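The small dustpan

10/31/23

I bought a new dustpan and brush last week, after the old one finally cracked along the front. It had done well. I think it came with us when we moved from Waweru Road, so it doesn't owe me anything.

The new one is grey with an orange rubber lip and a small orange brush. I wanted it for tables and worktops, not the floor — we have a proper broom for that. The hardware shop in Widness had a wall of them and I stood there for far too long. The metal ones looked smart but I've had one before and it scratched the table.

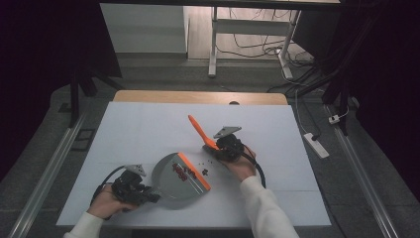
The lip is the part that matters to me. On the old pan there was always that thin line of dirt left behind, and you had to turn the pan and have another go from the other side. Rubber sits flatter. I still do the last bit in short strokes with the brush held low, as long sweeps just flick the crumbs past the pan.

Coffee grounds are the worst thing to sweep up and potting soil is second. Anything damp I leave to dry first, or it smears.

I've also put a hook inside the cupboard door, 12 centimetres from the top, so the brush can hang up with its bristles clear of the shelf. The old brush lived under a bag of Pavau compost and ended up bent to one side. I need another hook for the pan, which is on top of the fridge for now.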